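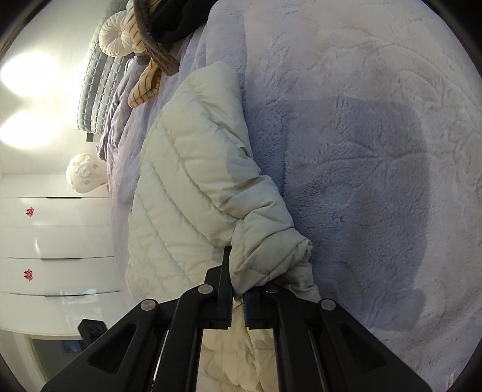 Pale cream quilted textile on plush lavender-grey bedding.

Transferring the Flosov Hall tapes
Speaker notes, Tiruwork Tilahun
Catholm regional sound archives meeting, 11 May 2023

Slide 1. Title
Name, affiliation, thanks to the Catholm people for the room. Say at the start that questions can come during the talk, except in the playback section, where the levels are set and I would like to run the clips without stopping.

Slide 2. What the collection is
Soundboard and audience tapes from concerts at Flosov Hall. 2,077 items. Mostly cassette, then quarter-inch open reel, then a small group of DATs from the last years of the house recording setup. Folk, jazz, rock, school bands, one long run of polka nights. The hall recorded as a matter of routine, so the collection has a lot of ordinary evenings in it. Researchers ask for those more than we expected. They want set lists, stage talk, who sat in with whom.

Item means one physical carrier. A concert can be one item or several. Do not say "2,077 concerts." I said it in the abstract and have had to correct it twice.

Slide 3. Condition on arrival
Boxes stored in the upstairs office at the hall, then in a member's basement. No mold found. Sticky shed on a large part of the open reel, all of it back-coated stock. Cassettes in better shape mechanically. The pressure pads had come off in many of them, and the glue was brittle in the rest. We reshelled those before playing them.

Labels: pen on paper, often only the headliner's last name and a month. "July" with no year appears over and over. Dating is its own section, slide 9.

Slide 4. Sorting before transfer
Order of work was set by risk and then by content. DAT went first. The tapes themselves are not worse than the others, but working decks are hard to find and parts are harder. Then back-coated reels, then cassettes.

Each item got a number, a barcode, and a photo of the box, the spine, and any insert. The photo was taken before anything was opened. Inserts fall out and get put back in the wrong case, and after that you are guessing.

Slide 5. The transfer chain
Go through the block diagram left to right, keep it short.

Deck, calibrated at the start of each day with a test tape. Balanced out to the converter. Converter to the workstation. Monitoring taken off the converter and not off the deck, so that what the operator hears is what is being written to disk. Files are 96 kHz, 24 bit, broadcast wave. No noise reduction, no equalization, no normalizing on the preservation file. Access copies are made later from that file and can be processed.

We ran 2 cassette decks in parallel. People ask about running more. With two, one operator can listen to one and watch the other on meters, switching every few minutes. With a third we missed dropouts in the trial and had to redo the batch. Larger archives do run more with automated checking. We did not have the software for that at the start and did not want to trust it unsupervised.

Slide 6. Azimuth
This is the part most people skip, so spend time here.

The hall replaced its cassette machine several times and none of them agreed with each other on head angle. A tape recorded on one machine and played on another with a different azimuth loses its top end. On a mono sum it is worse – you get comb filtering, and the cymbals go hollow.

We adjusted azimuth for each side of each tape. Procedure: find a passage with cymbals or applause, sum to mono, turn the screw for the brightest sound, then check on the phase meter in stereo. If there is no high-frequency content, leave the deck at the reference position and write that down. Return the deck to reference after every tape.

Band to listen to: the region above 4,000 Hz. Below that a small azimuth error is hard to hear. Applause is the best source in this collection. There is some on nearly every side.

Slide 7. Playback section
Clip A, wrong azimuth. Clip B, same passage, corrected. Play A, B, A, B. Do not talk over them. It is a fiddle tune with brushes on the snare, and the brushes are what to listen for.

Clip C, noise reduction on the tape but decoded with the wrong level. Pumping on the quiet notes. Clip D, level matched by ear against the house announcer, who is at a steady level throughout the series.

If the room speakers are poor, use only A and B and skip to the next slide.

Slide 8. Noise reduction decoding
The collection has tapes with type B, tapes with type C, and tapes where somebody ticked the box on the card and did not press the button. The card is evidence, but weak evidence. Listen first.

We capture without decoding and decode in software afterward. The argument for this is that a wrong decision can be undone. The argument against is that software decoding needs the level to be right and nobody recorded tones. Vigfúsdóttir's method, which we use, takes the announcer's voice as a stand-in for the tone. It assumes the same microphone and the same gain. For Flosov that held for most of the period. It stopped holding after the desk was replaced, and for those tapes we keep the undecoded capture and make the access copy by ear.

Slide 9. Dating
Sources, in order of trust: printed season programs, the hall's booking ledger, newspaper listings, stage talk, handwriting on the label.

Newspaper listings give what was planned. Opening acts changed and were not reprinted. Stage talk is better than it sounds. Performers name the town they played the night before, mention the weather, or congratulate somebody on a birthday. We log these remarks with a time stamp.

When the date cannot be fixed we record a range and the source of each end. We do not enter a single year with a question mark. A question mark gets lost on the first export to a spreadsheet.

Slide 10. The Grimetti reels
Subset of the open reel, given with the rest but recorded by the Grimetti family on their own machine from a seat in the balcony. Same concerts in several cases as the soundboard tapes.

Technical differences: half-track mono, slow speed, a pair of edits on some reels where songs were taken out. Hall sound is strong and the vocals are distant. The soundboard tapes have the vocals close and almost no drums, since the drums were loud enough in the room without being sent through the desk. Between the two you get a fair idea of what the night sounded like.

We tried aligning the two sources for one concert. Speeds drift separately, so it has to be done in short sections. Echo from the back wall arrives well after the direct sound and smears the result if both are played at equal level. We stopped there. The aligned version is labeled as an experiment and is not in the catalog.

Slide 11. Baking
Back-coated reels were baked in a lab incubator at low heat and left to cool for a full day before playing. Playback must follow within 30 days, and sooner is better. Splices come apart during baking, so check every one and redo as needed. Acetate reels are not baked. Hold the reel up to the light: acetate lets light through the pack, polyester does not. If unsure, stop and ask.

Slide 12. Rights
Keep this short, it will come up in questions. The hall owns the carriers. It does not own the performances or the songs. Listening is on site by appointment. Nothing is streamed. Performers or their families can have a copy of their own set on request, and those requests have been a useful source of corrections to the names on the cards.

Slide 13. What I would change
Photograph the reel after it is rewound as well as before. Buy spare pinch rollers at the beginning. Have two people date the same test batch independently and compare before starting on the full set. Write the azimuth position into the file metadata and not into a notebook – we have a notebook, and it has to be typed up.

Slide 14. Open items
DAT items with error rates too high to accept, held for a second attempt on another deck.
Post-desk-change cassettes, decoding level still by ear.
Polka nights, performers mostly unidentified. Handout with the known names is on the side table. Corrections welcome, in pencil.

Leave this slide up during questions.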